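Granine Stock Screener - Setup Guide
Section 4: Building and saving your first screen

Rev. December 18, 2009

Before you start

You need a working login and the price data loaded (Section 2). If the status line still says LOADING, wait. Running a screen on half a data set gives you half a list and no warning.

The full list should be 2,754 tickers. Check the number at bottom left. If it's lower, go to Data, Refresh All, then come back.

4.1 Pick a universe

1. Click Screens, then New.
2. Choose a universe. US Common is the default. Leave it for now.
3. Uncheck Include OTC unless you really want them. Thin volume, stale quotes, lots of junk.
4. Click Next.

Note: Funds and preferreds are in their own universe. You can't mix them with common stock in one screen. Make two.

4.2 Add industry filters

5. Open the Industry tab. There are 166 groups, sorted A to Z.
6. Type a few letters to jump. Arrow keys work too, mouse wheel does not.
7. Double click a group to move it to the right-hand box. Up to 32 groups per screen.
8. To drop one, highlight it and hit Delete.

Group codes changed in the last release. Old screens from version 2 will open but the industry box comes up blank. Re-add by hand, save under a new name. Imtiaz Kodikara has a lookup sheet of old codes to new ones, ask support for it.

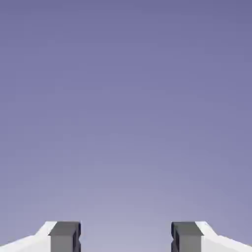

4.3 Set your ratios

9. Go to the Ratios tab. Click Add Row.
10. Pick a ratio from the drop-down. P/E, price to book, debt to equity and so on.
11. Enter a low and a high. Leave either one blank for no limit.
12. Repeat. Each row is an AND. For OR, see Section 6.

CAUTION: Blank is not zero. If you type 0 in the low box for P/E you throw out every company with negative earnings. Fine if you meant to. Check before you run.

CAUTION: Debt to equity is entered as a percent. Type 80, not 0.80. This is the most common support call we get.

4.4 Run and save

13. Click Run. Large screens take a minute or so, dont click twice. A second click starts the whole thing over.
14. Look at the results. Nothing at all? Your limits are too tight. Widen one row, run again.
15. Click Save As. Letters, numbers and dashes only in the name. No slashes.
16. Tick Run Nightly if you want a fresh list every morning.

Nightly screens run after the close data comes in from the Gevomley feed. On holidays nothing runs and you keep the previous list. Check the date in the header before you trade off it.

Exporting

File, Export, CSV. Opens in any spreadsheet. Jitham users: pick the Jitham format insted, otherwise the ticker column lands in the wrong place.

Known issues

- Sorting by yield puts blanks on top. Fix due in February.
- Print Preview drops the last column. Print in landscape.
- Renaming a nightly screen turns off the schedule. Tick the box again after.

Corrections to this section go to Arif Gamage, Documentation. Give the rev date and step number.

Next: Section 5, Watch lists and alerts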